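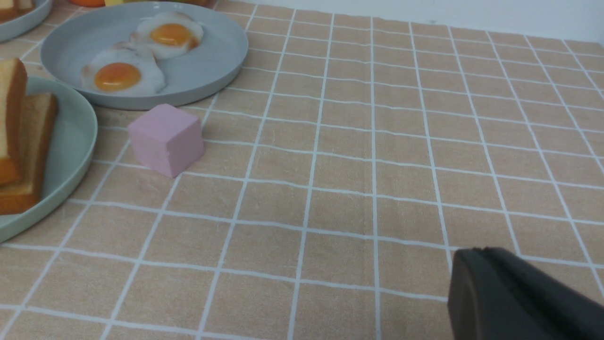 Speaker notes - table setting and display food for tabletop work
Tallside training day, 26/11/2021
Slot: 20 minutes, plus questions

Opening. Say who the talk is for: people who set a small table with replica food and have to set it the same way again later. Catalog displays, nutrition classes, play kitchens. Skip the history slide if we start late.

Cloth first. A printed grid is worth the money. It gives a reference for plate position without tape or marker dots, and a line that bends shows where the fabric has bunched. Smooth from the center out to the edges. A fold crease will usually press out with a dry iron on low, from the back. Do not iron on the table.

Color. Peach and tan cloths hold pale plates well. Gray, mint and light blue all separate from the background, and egg white reads clearly against any of them. White plates on white cloth were the most common complaint at Clestville in August.

Replica stock. The Tavares list runs to 2724 items, of which most of you will use 8. Eggs, bread and fruit do most of the work. Look for browned edges on the egg whites and a crust in a different tone from the crumb. Flat, even color is what makes a piece look cheap at arm's length.

(Pause here. Pass the sample box to the left side of the room.)

Layout. Large plates go at the back, small ones forward. Keep loose pieces off the rims until the plates are fixed, then place them one at a time. Note each position by grid cell, counting from the front left corner of the cloth. Write the cell on the setup card, not on the cloth.

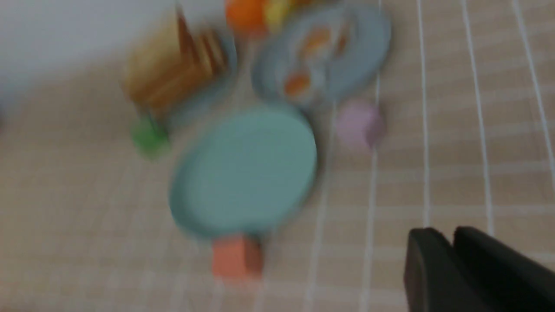
Faldale replied to the draft of this section that grid cells are too coarse for small pieces, and that they record the nearest line crossing and a direction instead. They also asked for the cloth to be clipped under the table on all sides before anything is recorded. Both points are accepted and are on the revised card. The direction can be one letter.

Mention that crossings take longer to write down. For plates, the cell is still enough.

Grouping. Sort by food before sorting by color. Bread with bread, eggs with eggs, fruit in its own area - then combine on one plate only when the combination is the subject. Simple blocks can be used as spacers or markers. Pick colors that do not repeat a food color, or people will read the block as food.

(If asked about cost: a basic set with cloth is 600 at the Faldale rate, plates included. Do not quote for single pieces.)
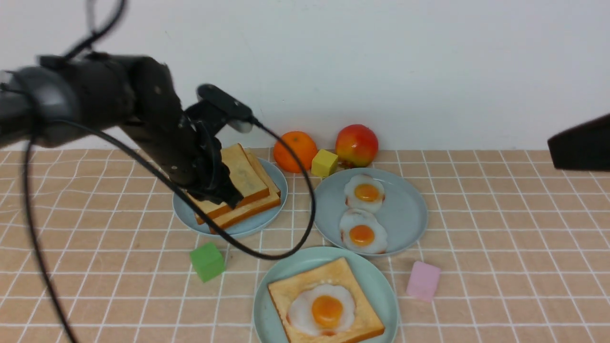 A finished setting should have one plate that shows the assembled item and others that show its parts. This saves a caption and gives a class something to work toward. The order I use is parts at the back, result at the front. With egg on toast that means bread on one plate, two fried eggs on the next, and the toast with its egg on top on the plate nearest the viewer. Fruit can stand straight on the cloth behind the plates, where it closes off the back of the table against a plain wall. Stacked bread should be offset a little so that each crust shows.

Care. Wipe replica pieces with a damp cloth and mild soap. No solvents, and no dishwasher for painted pieces. Store eggs flat - yolks scuff when they are stacked face to face. Bread can be stored on edge.

Cards are on the side table. Questions until the break, then the Clestville group has the room.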